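Harnusham Residents' Help Pages
Local government and public bodies

Can a department move its performance targets mid-year?

Posted by Mareike Mühlbauer, December

I sit on the users' panel for the regional transport department. In the spring they signed a delivery agreement with the cabinet office that had 6 targets in it. One was resurfacing 391 miles of rural road by the end of the budget year. The progress report that came out this month lists the same target with a lower mileage and no note saying it was changed. Is that allowed without a new agreement? And who do I write to if I want to see the paperwork?

Roswitha Rathjen

It depends on what the agreement says about amendments. Look near the back, usually just before the signatures. In most of the ones I have read, a target can be changed if the minister and the cabinet office both sign a variation letter. The letter doesn't have to be published with the report, but it is a public record and you can request it.

Write to the department's records officer and copy the cabinet office delivery unit. Ask for "all variation letters to the delivery agreement for the current budget year" and give the name of the target. Keep it to that. I once asked for all correspondence on a target and waited two months for a reply telling me to narrow it down.

If there is no letter, the original figure stands and the report should be scored against it. You can raise that with the legislature's oversight office, which takes written complaints from anyone.

Till Rothe

They all do this. Ours was at 80 percent every year no matter what got built. I wouldn't bother.

Barnabás Sárközi

Roswitha is right about the letter. Also check whether the budget was cut after the spring. If the legislature passed a revised budget, some agreements scale the targets down automatically and no letter is needed. The revised budget tables will show the new road allocation next to the old one.

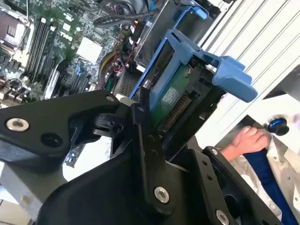 Compare that with the mileage in the report. If both fell by the same share, that is probably your answer. If the money stayed the same and only the mileage dropped, put that in the first line of your request.

Get our newsletter. New answers once a month. You can unsubscribe at any time.

Related
Who appoints the head of a state agency?
How to read a ministry scorecard
Ezzat bypass: where to find the contract documents
Are cabinet retreat reports public?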